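Enregistrer ses premières démonstrations : poser une bouteille sur un plateau
Tutoriel du projet Brollero, partie collecte
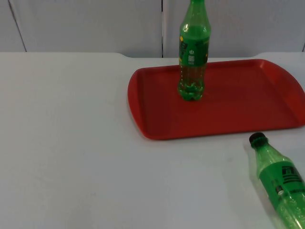
Le poste vu par la caméra fixe : plateau rouge, une bouteille debout dessus, une autre couchée sur la table.

Vous avez monté le bras, la téléopération répond bien, et vous mourez d'envie de lancer un entraînement ? Parfait, il ne manque plus que les données ! C'est de loin l'étape que je préfère : on voit la tâche prendre forme au fil des épisodes, et on apprend énormément sur son propre poste de travail.

La tâche choisie est volontairement modeste : saisir une bouteille en plastique couchée sur la table et la poser debout sur un plateau. Elle a l'air toute bête, mais il faut approcher, serrer, redresser, puis lâcher sans rien renverser. De quoi bien s'amuser.

Ce qu'il vous faut
Une table claire et mate, avec un fond uni derrière
Un plateau à rebord
Deux bouteilles de soda du même modèle, bouchon vissé
Une caméra fixe, bien serrée sur son support
L'enregistreur Stulumia, installé dans la partie précédente

Étape 1 : régler la vue
Fixez la caméra, puis n'y touchez plus de toute la séance. Gardez beaucoup de table libre à l'image, car les positions de départ vont se promener. Si le haut d'une bouteille debout sort du champ, comme chez nous, ce n'est pas bloquant pour cette tâche : la base et le plateau restent visibles, et c'est là que se joue la dépose. Vérifiez par contre l'éclairage. Le plastique vert translucide accroche très vite les reflets, et une lumière douce et diffuse vous simplifiera la vie.

Étape 2 : écrire la consigne
Chaque épisode est accompagné d'une phrase. Choisissez-la avant de commencer et gardez-la mot pour mot, par exemple « pose la bouteille couchée sur le plateau ». Avec deux bouteilles identiques, « prends la bouteille verte » serait ambigu ! Afia Ansah tient chez nous un petit fichier texte avec toutes les consignes déjà utilisées, on copie-colle et on n'y pense plus.

Étape 3 : enregistrer
1. Placez les objets, mains hors du champ.
2. Lancez l'enregistrement et attendez une seconde avant de bouger le bras.
3. Approchez la bouteille couchée par le milieu, au niveau de l'étiquette.
4. Redressez-la au-dessus de la table, puis descendez doucement vers le plateau.
5. Ouvrez la pince, reculez, arrêtez l'enregistrement.

Un geste lent et continu vaut mieux qu'un geste rapide plein de corrections. Cela dit, gardez les petites reprises naturelles (une prise un peu de travers que l'on rattrape, par exemple), elles sont précieuses pour l'apprentissage.

Étape 4 : varier
Tous les 10 épisodes, changez quelque chose : l'orientation de la bouteille couchée, l'angle du plateau, la place de la bouteille déjà debout. Pensez aussi au niveau de liquide. Un fond de soda déplace le poids vers le bas et la bouteille ne se comporte plus du tout de la même façon, c'est passionnant à sentir dans les commandes. Zhuoran Dong note chaque changement dans le champ « remarque » de Stulumia, et cela nous a sauvés plus d'une fois au moment du tri.

Étape 5 : relire
Relisez les épisodes le jour même, en vitesse accélérée. Supprimez ceux où une main traverse l'image et étiquetez les échecs à part, sans les jeter. Notre jeu complet compte environ 1 000 épisodes, mais lancez un premier entraînement bien avant d'en arriver là, vous repérerez tout de suite les positions qui manquent.

La prochaine partie, préparée par Oluf Toft, sera consacrée à l'export et au découpage des épisodes. D'ici là, bonne collecte, et envoyez-nous vos variantes de la tâche !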